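Ripening hard fruit on the bench

Bought a tray of rock hard fruit on special? Don't bin it, dont fridge it. Takes a few days, mostly waiting.

You need: paper bags, a ripe banana, somewhere out of the sun.

Step 1. Sort it
Anything split or bruised, eat today or stew. Oranges and mandarins won't ripen any more once picked, so leave them out of the bags. Tomatoes, avocados, plums, kiwis all will.
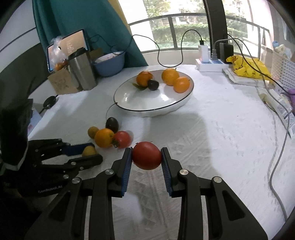 Tomato first, then the plum.

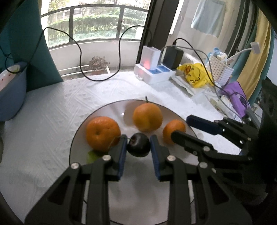
Step 2. Bag it
One kind per bag, banana in with it. Fold the top over twice. No plastic, it sweats and you get mould.

Step 3. Check daily
Press near the stem, gently. Bit of give = ready. Avocados go from brick to mush overnight so check them morning and night.

Step 4. Fridge
Only once ripe. Tomatoes stay out, they lose flavour in teh cold.

Got too many at once? Halve plums, stone out, freeze flat on a tray, then into 200 g bags. Good for crumble.

Updated October 13, 2025. Thanks Ginevra Grasso for the freezer tip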